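Small Items, Shared Spaces: Guidance for Families at Willden House

The Willden House family residence has completed its June review of bedroom storage, and the Residential Services office thanks all households for their cooperation. The review covered the 23 family rooms on the Kernonent and Quintela wings. It confirmed what many parents had already reported at the spring meeting: large belongings such as coats, suitcases and bedding are generally well stored, while small belongings collect on beds, blankets and windowsills and are easily lost when linens are taken to the laundry.

The office has therefore prepared the following guidance on sorting children's small items. It applies to all households with children and takes effect at the start of next month, when the new linen schedule begins.

Linen collection

Blankets, sheets and pillowcases will be collected at 6 in the morning on linen days and returned to the wing cupboards by the evening. Bedding should be shaken out and left folded outside the room door the night before. Staff do not unfold bedding before it is sent to Landuvthorpe Laundry, and items left inside it cannot be recovered until the load comes back. Last quarter, six hair clips, a set of house keys and a number of toy parts were returned to the office in this way. Unclaimed items are held at the front desk for two months.

Families who prefer to wash their own blankets may continue to use the machines on the ground floor. Printed fleece and other fluffy blankets should be washed separately from towels, which leave lint in the pile.

Sorting small items

Households are asked to set aside a short time before each linen day to clear the bed and sort what is found there. The office suggests placing everything on one blanket, where it can be seen at once, and dividing it by use. Hair accessories may go together in a lidded tin or jar. Toy figures should be kept with their own helmets, packs and other attachments, as these pieces are the most difficult to match later. Fidget toys may be kept in a pocket or small pouch, particularly by children who take them to school.

Children's watches and bands should be kept apart from toys – a strap is easily caught on other objects in a full box. Each watch should be marked on the inside of the strap with the room number. Charging cables may be labeled in the same way, and label tape is available from the front desk at no cost.

Cleaning products

Stain removers, laundry liquids and similar products should not be stored with toys or hair accessories, even for a short period. Many of these products are sold in small, brightly colored bottles, and some households use imported brands whose directions are not printed in English. The product should be returned to a high shelf or closed cabinet as soon as the treatment of a stain is finished. Each family room is fitted with one such cabinet above the sink. Residents whose cabinet does not close properly should report it to Residential Services, and a replacement latch will be installed.
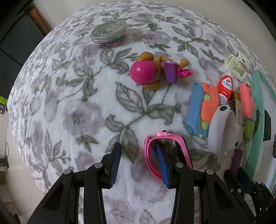 What should a family do with small items that do not belong to anyone in the household?

They should be handed in at the front desk in one of the envelopes provided, with the wing and the place of discovery written on the outside. The desk is open until 6 in the evening.

Storage containers

The office has ordered shallow storage trays for distribution to families, with a limit of two per room. They fit under the standard bed and may be stacked. Households that already have suitable boxes are welcome to decline the trays so that they may be offered to larger families. Requests should be placed in the Residential Services mailbox beside the Quintela wing stairs before the end of the month.

Trays remain the property of Willden House and should be left in the room when a family moves out. Lids are not included in the present order. A separate order for lids will be considered in the fall, once the office has received comments from both wings.

Copies of this notice in other languages may be requested at the front desk.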